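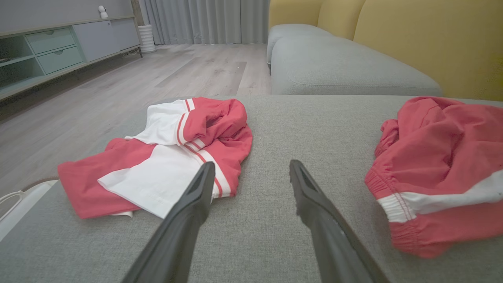
Two red and white garments on the grey upholstered surface, in crumpled heaps.

Kit Day at Drestport: the gallery

Every October our club turns out its cupboards, and every October I forget how much I enjoy it. Shirts, training tops, bibs, socks that haven't met their partner in years — the whole lot comes into the clubroom on a Sunday morning and gets shaken out, looked over, folded and put back where people can find it. If you've ever tried to hand out kit ten minutes before an away match, you'll know why I get so excited about a tidy shelf!

The red and white at the top of the page is my favourite thing in the cupboard. I love how it looks in a crumpled pile, big blocks of coral red against white, with striped bands running along where the colours meet. It looks good folded too, but you see the stripes best when they're all over the place and bending with the cloth. The speckled grey fabric underneath sets it off beautifully, and I've half a mind to suggest it for next year's tracksuits (Dionysis has already said no).

A few notes from the day, for those who couldn't make it.

The folding
Danai Xenos showed us her way of doing it. Lay the top face down, bring both sides in to the middle, sleeves flat along the back, then fold up from the hem in thirds. It comes out as a neat square with the collar showing, so you can read the size label without pulling the stack apart. My first few were dreadful. By lunch I was doing them without looking and feeling very pleased with myself.

The washing
Anything with white in it goes in cool and inside out, and it comes out of the machine as soon as the cycle ends. Please don't leave reds and whites sitting together damp in a bag overnight. Evangelia Galanis has rescued more pink panels than she should have to, and she has a very patient way of telling you so.

The mending
Wai-kit Liu took home 20 pieces with loose hems or small holes. He's using a proper stretch thread this time, which should see them through more than one slide tackle. If you have something at home that needs a stitch, drop it off before training and put your name on the bag.

The shelves
Smalls on the left, larges on the right, goalkeeper things up top out of everyone's way. Themis Fragkou wrote new labels in thick black pen and they look fantastic. There are four empty spaces on the bottom shelf, which has never happened in my time here, and I'm already worried about what will end up in them.

The missing
We're still short of a few training tops from last season. Have a look in the boot of the car, behind the radiator, at the bottom of the ironing pile. No questions asked, we'd just love to have them back.

Thank you to everyone who came along and got stuck in, and to whoever brought the cheese pie — I had three slices and would happily have had a fourth. The clubroom is open before training as usual if you'd like to come and admire the shelves.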